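검색어를 입력하세요 검색 상세검색

실내공간 관리 실습 4주차 유인물
휴게 공간 읽기: 바닥, 수납, 금속 부속
담당 Kevser Keskin

오늘 범위 두 가지. 작은 금속 부속 먼저, 그다음 방 전체. 순서 바꾸지 말 것. 큰 것부터 보면 작은 걸 안 보게 됨.

1. 금속판과 홈
- 평평한 면보다 홈 가장자리가 먼저. 둥글게 말린 테두리는 빛을 받으면 흠집이 잘 드러남
- 깊은 구멍 안쪽은 손전등 비스듬히
- 나사 머리: 크기 다른 것 섞여 있으면 따로 적기
- 흰 점이 보인다고 바로 "오염"이라 쓰지 말기. 먼지인지 긁힘인지 모르면 "흰 점"이라고만
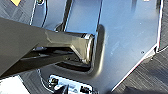
닦는 방향은 결 따라 한 방향. 원 그리지 마세요. 지난주에 절반이 원 그렸음. 천은 Smadi 극세사, 사물함에 18장. 쓰고나서 반납 꼭. 세제는 Cundura 희석액, 홈 안에 직접 뿌리지 말고 천에 묻혀서.

2. 바닥 구획
바닥재가 바뀌는 선 = 동선이 바뀌는 선인 경우가 많음 (항상은 아님, 시험에서 "항상"이라고 쓰면 감점). 수납장 앞은 줄무늬 마감, 앉는 쪽은 카펫. 색 타일은 어두운 카펫 속에 띄엄띄엄. 주황, 겨자색 같은 건 얼룩이 늦게 보이니 낮은 각도에서 확인.
경계선 얇은 띠에 먼지 낌. 진공청소기 노즐 좁은 것으로 교체.

3. 수납장과 상판
하얀 문짝은 손 닿는 높이부터. 상판 위 물건은 옮기기 전에 위치 메모, 액자는 눕히지 말것. 물병은 주인 확인 전까지 버리지 않음. 어두운 상판에 어두운 물건이면 목록 만들때 빠뜨리기 쉬움, 한쪽 끝에서 시작해서 쭉.
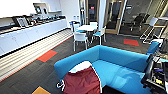
4. 탁자와 의자
원형 탁자는 받침대 밑이 문제. 의자 다 빼고 나서 닦고, 다시 넣을 때 등받이 방향 맞추기. 좌판이 파란 계열이어도 색이 조금씩 달라 보일 수 있음. 조명 탓인지 제품 차이인지는 라벨 뒤집어 봐야 앎. 보고서에는 추측 금지.

5. 유리 칸막이
손잡이 주변 → 문 → 넓은 면. 나무 문틀에 물 흘리지 않기. 안쪽 방 불이 어두우면 바깥에서 볼 때 얼룩이 더 잘보임, 그때 체크하면 편함.

과제
- 본인이 쓰는 휴게실 한 곳, 바닥 구획도 그리기 (손그림 가능)
- 부속 근접 기록 2건
- 월요일 오전까지, Nadstead 게시판. 파일명에 학번
- 참고: Nerkaleck 관리 지침 3장만. 나머지는 안 나옴

댓글

모카빵: 구획도에 가구도 넣나요?
ㄴ Keskin: 고정된 것만. 의자는 빼세요
2분반: 희석액 남은 거 어디다 둬요? 사물함 잠겨있던데
ㄴ 지우개: 조교실 앞 선반이요
호두: 손그림이면 사진 찍어서 올려도 되는 거죠?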